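Grernora Opens Second Collection Round for Cloth Handling Data

Grernora said Saturday that it has opened the second round of Resetis, its program for recording manipulation examples used to train a learning system. The first round closed with 880 accepted episodes.

Round two covers 17 tasks, all done on a tabletop with cloth items. Operators work in pairs on 4-hour shifts. Each episode starts from a cloth placed by hand in a new position and ends when the operator marks it complete or abandoned. Abandoned episodes are kept and labeled separately.

"In the first round we had too many starts that looked alike," said Raquel Bragança, who leads data collection at Grernora. "The model learned where the cloth usually was. We have changed the placement procedure and we now review starts before we review outcomes."

Views from the wrist are stored uncorrected, with the full curvature of the lens, and are matched in time to joint positions and gripper commands.

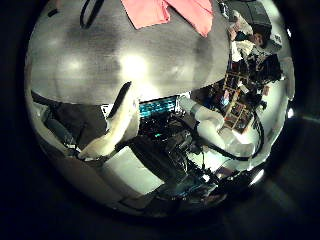
Review is handled by Kuna, which checks each episode for dropped signals and mislabeled endings. Episodes that fail either check are returned to the operators with a note.

Collection runs through November. Documentation for the episode format will be sent to current partners when the round closes.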